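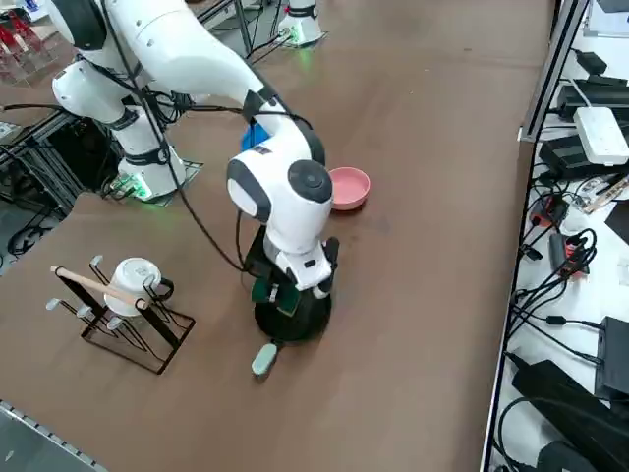
Week 4 handout: reading a product claim

Bring this to the seminar along with a label or leaflet from your own kitchen. Any cleaning product will do. Last year's group brought mostly shampoo, and we spent half the hour on the word "nourishing."

**Three claims to work through**

1. Mirnex dish sponge: "Good for 3000 wipes."
2. Kindau surface spray: "96% of users saw a cleaner kitchen."
3. Etska scrub pad: "Recommended by households."

Start with the spray. The small print says 594 people answered a survey. It doesn't say how many were sent the survey, whether they got the spray free, or what their kitchens looked like before. A kitchen that has just been sprayed and wiped will usually look cleaner than it did. So would one wiped with warm water, and the leaflet has no water group. Without one, I don't know what the 96% is measuring, and I doubt the company does.

The sponge claim looks firmer because it comes with a round number and a unit. But what is a wipe? One pass over a dry plate and one pass over a burnt pan can't both count the same. Ask also what "good for" means at the end: still in one piece, or still something you'd want near your food? The leaflet tests the first and lets you assume the second.

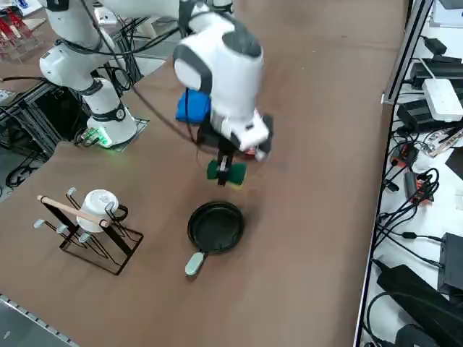
Shoshana Gallagher wrote back on the draft of these notes that a sponge test has to define a wipe somehow, and that a narrow test is still better than none. She would keep the 3000 and print the pressure, the surface and the soap next to it.

I agree with the second half. A narrow test is useful when you can see how narrow it is. Mirnex prints only the number.

As for Etska, I have left it to you. Try to write down one result that would prove the claim false. If you can't, say so in your answer and say why.

**Reading**

- Potgieter, Pravesh, "What the Label Leaves Out," course pack, first half only
- Kermani leaflet on stain removal (look at the chart, then find where the vertical axis starts)

**Written work**

One page on a claim of your choice. Name the comparison group, or state that there isn't one. Please don't tell me that the firm is greedy. It may be, but that doesn't show the number is wrong.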